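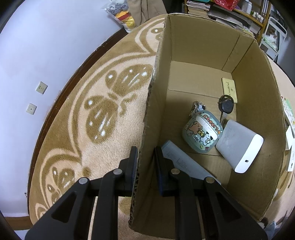

*Open box, a few small things in the bottom.*

I've put off writing up the founder exchange since July, mainly because I came home with a cold and a stack of invoices. A few people have asked how you get on it and whether it's worth the time away, so these are my notes.

The program takes 17 small companies from regional areas and puts them in a shared office overseas for two weeks. Flights and a bed are covered. Food isn't, and neither is insurance. I went for Skatero, which at that point was me, Thảo Mai and a booking tool for rink and skate park hire that had 57 paying customers.

The application was four pages. They wanted a budget, a letter from a customer and a short video. We did the video in one take and it shows. Ailsa Pringle, who runs the selection, told me later that the customer letter counted for most of our score. Ours came from a rink manager who complained about our invoicing for half a page and then said she'd never go back to a paper diary.

The first week was nearly all talks. I skipped some of them by the end. The one I'd go back for was Hermine Danzer on pricing – she asked each of us to say our price out loud and then stay quiet for ten seconds. Most of us couldn't do it. I started offering a discount at about the four-second mark.

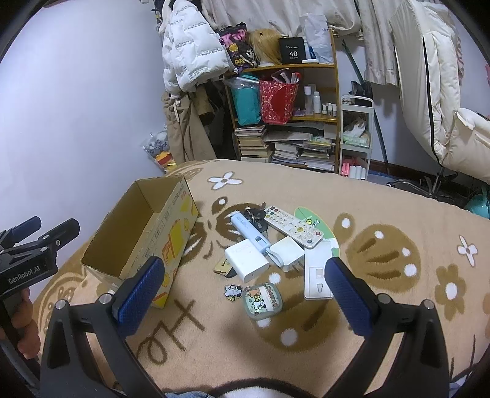

The second week was better. We were paired with a local company, and mine was Vundex, who do scheduling for ambulance depots. They let me sit in on support calls for three mornings. They log the exact words a customer uses for a problem, with no tidying up, and read the list out at lunch. Thảo set up the same thing for us before I'd even landed home.

What I didn't get was investment. One fund asked for our numbers and I haven't heard back. If you're applying only for that, I'd save the leave.

Costs for me came to $71 a day, mostly food and trains. Applications for the next group go through the same form as last year, and the customer letter still has to be signed. Ask for it early. Ours took a month.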